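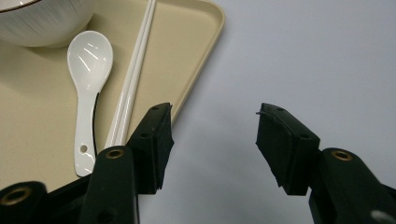 I own three reverb plugins that cost real money and I use the free one. I've been meaning to write this down for a while, mostly because my friend Rodrigo Carvalho keeps asking what he should buy for his home setup and I keep giving him a mumbled answer, so Rodrigo, this is for you.

My complaint is with presets. I opened Grallix last month to put a small room on a vocal (that's all, a small room!) and the browser told me it had 761 of them. I scrolled through something like a hundred. There were cathedrals and tunnels and one called Frozen Lantern. By the time I'd found a plain little room I had forgotten what the vocal sounded like dry, and I'd been sitting there for 40 minutes.

I know the argument on the other side. Lamai Khunthong, who mixes a lot more records than I do, says presets are how she learned what the knobs did in the first place. She'd load one, see that the pre-delay was long and the high end was rolled off, and work backward from there. Fair enough. I learned some of it that way too. But she learned on a box with a couple dozen presets, and you can get to know a couple dozen. You remember that the second plate is too bright for snare. You can't have that kind of relationship with a list that needs a search bar and mood tags.

And the mood tags! Pultarel lets you filter by "nostalgic." I tried it on a hi-hat.

What I'd like is for developers to ship fewer sounds and spend the saved time on the default. When I drop a plugin on a track, whatever comes up first should be usable. Bovarska gets this right with their little plate. It opens at a sensible decay, mix all the way up so it's ready for a send, low cut already on, and most days I turn one knob and move along. It has maybe a page of presets and I've never opened it.

I'll admit I'm a hypocrite about synths. Give me a synth with a giant library and I'm happy to lose a whole evening in it, because at that point I'm looking for an idea. With a reverb I already have the idea. I just want the singer to sound like she's standing somewhere.

Anyway, Rodrigo, get the Bovarska. If you find it too dark, try Amadi's hall with the size turned down to 2, it's cheaper and the top end is nicer on acoustic guitar. And turn off the preset browser if it'll let you.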